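Stastdale Tabletop Set: data card and house rules
Version 7, February 2019

What's in it
Short recordings of people doing small table jobs with a hand-held gripper in each hand. There are 800 recordings, grouped into 40 tasks. Hsueh is the name of the recording software and Closden is the name of the checking script. Please don't mix them up in bug reports, as we do that quite enough ourselves.

Rules for the work surface
Wipe the board between tasks. "It was like that when I got here" is not a value the cleanliness field accepts. Specks are allowed if they stay put and get logged as surface_marks = yes. A model will happily learn that crumbs are part of the job.
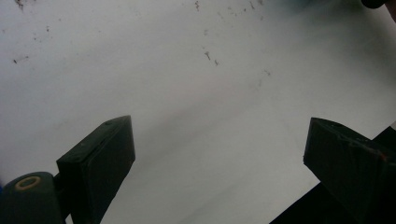
Fig. 1. Open jaws over a white surface with dark flecks; surface_marks = yes.

Don't crop or retouch flecks out afterwards. Datel, our older set, was tidied by hand, and we are still finding the smears.

Rules for holding and reaching
Start with both grippers in view of the head camera. Move at the speed you would use if your tea were on the same table. Cables go behind the hand, never across the objects.

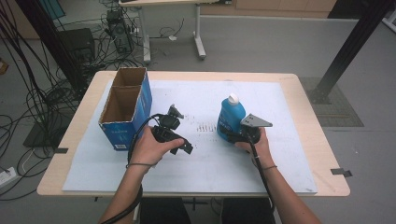
Object placement causes more arguments than anything else in this document. Leave enough room for a jaw on at least two sides of each item, and stand tall things upright before the take starts. The bottle with the white cap and the open box are well apart on the board, so either can be reached without elbowing the other. Two items touching at the start is a separate task with its own number, however artistic it looks.

Grip tall items low enough to keep them steady. If an item fills the gripper camera's view, keep the take and set view_blocked = yes. Close-ups are legitimate data, even dull ones.

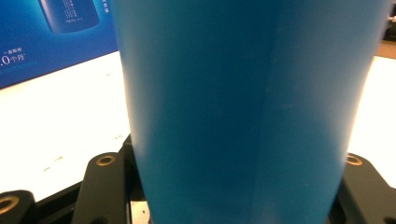
Fig. 3. Blue object between the finger brackets, seen from the gripper; view_blocked = yes.

Labels
Write what you saw. If you can't tell a cup from a tumbler, put "container" and go home on time. Printed text gets copied only where it can be read in full.

Known problems
- 50 recordings have the left and right streams swapped. They are listed in swapped.txt, which is correct as far as we know.
- Closden rejects file names with spaces. It won't say so.
- The lighting field says "normal" throughout. We never agreed what normal was.

Changes to these rules go in at the end of March. Until then, complaints go in complaints.txt, one per line.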